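Why Is Your Sweater Stretchy When Your Bedspread Isn't?

By Zinash Gudeta
Filed under: Stuff You're Wearing Right Now

Take hold of the bottom of your sweater and pull. Not hard. Somebody paid for that.

It gets wider, and when you let go, it mostly goes back. Now try the same thing with a bedsheet. You can pull until your face turns pink and the sheet will just sit there looking like a sheet. Both are made of thread or yarn, so why does one behave like a rubber band and the other like a wall?

The answer is in how the yarn travels.

Woven: over, under, over, under

Woven cloth is made from two sets of yarn. One set is stretched out straight and held tight. Those yarns are called the warp. The other set goes across them, over one, under the next, all the way to the far side and back again. That set is called the weft. If you have ever made a paper placemat for a relative who never used it, you already know how to weave.

Since the yarns lie nearly straight, there isn't much slack in them. Pull along a straight string and you get a straight string. Pull from corner to corner, though, and woven cloth gives a little, as the tiny squares lean over into diamonds. Try it with a cotton handkerchief, if you can find a person who still owns one.

Knitted: loops, and then more loops

A knitted sweater can be made from one very long piece of yarn. It bends into a row of loops, then the next row of loops gets pulled through the first row, and so on until there is a sweater or the knitter gives up. My neighbor Touran Nazari once knitted a scarf with 1,172 rows. She says she wasn't paying attention. It goes around her neck so many times that she has trouble looking down.

A loop has spare yarn in it. When you pull, the curvy parts straighten out and the loop changes shape. When you stop, the yarn tries to curl back to where it was.

Ribbing is the stretchiest trick of all. The knitter makes some stitches facing forward and some facing backward, in columns, and the cloth bunches up like a tiny accordion. Look at your cuffs. That's why they hug your wrists, and why they look so tired if you push them up to your elbows every day for a year.

What about plaid?

Stripes going one way are easy. Plaid needs stripes going both ways. The weaver sets up colored stripes in the warp, then changes the weft color to make stripes across. Where red crosses red, you get solid red. Where red crosses white, your eyes mix the two and you see something in between, even though no pink yarn was invited.

Some bedspreads also have a bumpy, waffle-like texture, with small dips all over. You can't put syrup in them. My brother did the research.

On a bed, a knit and a plaid make a good pair to compare. The black garment has a rolled, ribbed look, and the red and white stripes run off in two directions underneath it.

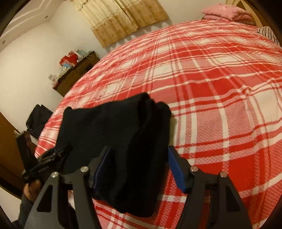
Try it yourself: the lazy scientist's stretch test

You need a ruler, a pencil, some paper, and a few bits of clothing that belong to you. Ask first if they belong to someone else, especially someone bigger.

1. Lay a T-shirt flat. Measure across the bottom edge and write it down.
2. Pull it gently from both sides while a friend measures again.
3. Let go and measure one more time. Did it go all the way back?
4. Do the same with a pillowcase, a sock, and a pair of jeans.

T-shirts are knitted, by the way. The loops are just so small that you need a magnifying glass to see them. Jeans are woven, but plenty of them have a stretchy yarn mixed in, so they may mess up your nice tidy chart. Write it down anyway. Scientists have to.

Next time: Parisa Ghaffari on why socks get holes at the heel, and whose fault it is.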